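The arm that pushed too hard

The first sign was a dent. In February, an engineer on the manipulation team at Bitholm noticed a shallow round mark in the board her arm had been working over, then several more close by. The arm pushes small colored blocks with a single rod. It is supposed to stay just clear of the wood.

"I assumed somebody had dropped a tool on it," she says. "Then I laid the rod tip in one of the marks and it fit."

She went back through the logs. The arm had completed 2,362 pushes since its last calibration, and the commanded height of the rod had not changed in any of them. The measured height had. It was 4 millimeters lower than at the start.

The cause was a clamp. The rod is held at the wrist by a split collar with one screw, supplied by Zodell as part of a standard tool mount. Each sideways push put a small bending load on the rod, and the rod crept down through the collar. The controller had no way to know. It computes the tip position from the joint angles and a fixed tool length, and the tool length was now wrong.

"The joints were all where they should be," she says. "Every check we had was a check on the joints."

The contact monitor should have caught it. The arm is set to stop when the vertical force on the wrist passes 16 newtons. It never did, and this took her longer to explain than the dents. The force sensor was being zeroed at the start of each push, with the rod already lowered. By then the tip was pressing on the board, and the monitor took that pressure as its baseline.

"So the limit was 16 on top of whatever was already there. In the worst logs I can't tell you what the real load was. The raw values weren't saved."

She does not call it a near miss, though she filed it as one. The cell is fenced and the arm runs slowly. What bothers her is that people do reach in to reset the blocks, and the procedure at the time let them do it with the arm paused and the rod down. A paused arm holds its position under power.
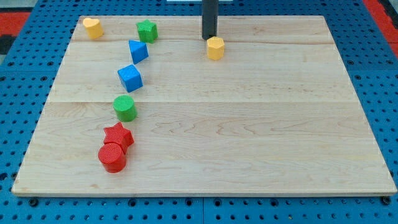
"If the tool length is wrong, pause doesn't mean what you think it means," she says. "You have a loaded rod and a hand next to it."

Three things have changed. The sensor is zeroed with the rod raised — the program will not lower it until that is done. The arm touches a reference pad every 2,000 pushes and at each startup, and faults if the height is off. Resetting the blocks now requires the rod up and the drives disabled.

The collar has been replaced with a two-screw version from Tuvitz, and a paint line across the rod and collar shows any slip. She would have preferred a shoulder on the rod, so that it could not slide at all. That part is on order.

The older log files are still being checked. Position data from the later pushes carries the height error, and a second group, working on a planner called Lu, had already trained on it.

"They asked me which runs were good," she says. "I gave them the ones before the first dent, and I'm not certain about the last few of those."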